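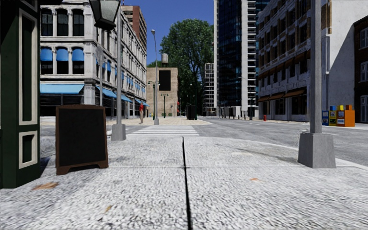
Overview | Set-up | Teaching | Maintenance | Support

Jedside Operator Guide > Teaching > Sidewalk Routes by Remote Control

Reading time: 2 minutes

4.3 Recording a Demonstration Drive

This section describes how an operator teaches a sidewalk route to the Jedside unit by driving it from the Skaltitier console. The unit learns from the operator's steering and speed. Drives should therefore be made at the pace and with the clearances expected in normal service.

Before You Begin

The operator must hold a current remote driving permit issued by the site supervisor. Practice drives in the simulated street must be completed before any drive on a public sidewalk. Battery charge must read 73 percent or higher.

Procedure

1. Sign in to the console and select Teach, then New Route.
2. Load the street to be used. Wait until the forward view is steady.
3. Enter a route name. Names may not be changed after the first drive is saved.
4. Hold the enable switch and press Record. A tone confirms that recording has started.
5. Drive forward along the sidewalk. Pass poles, sandwich boards and other fixed objects with smooth, early steering.
6. Stop fully before each curb. Look left and right with the view control, then enter the crosswalk.
7. Continue to the end point and release the enable switch. Recording stops after two seconds.
8. Review the drive and select Keep or Discard.
9. Repeat steps 4 through 8 until nine drives have been kept.

CAUTION: Do not correct a mistake by reversing along the route. Discard the drive and start again. A reversed section will be learned as part of the task.

CAUTION: If a pedestrian comes close to the unit, stop and wait until the person has moved clear.

Note: A single drive may not exceed 690 seconds. Longer routes must be divided and joined in the Tronberg route editor (see Section 4.5).

Note: Joints in the pavement and fallen leaves do not require a change of course.

Questions about this procedure should be sent to Jin-sol Hwang, Operator Training.

Section revised 28 Jul 2022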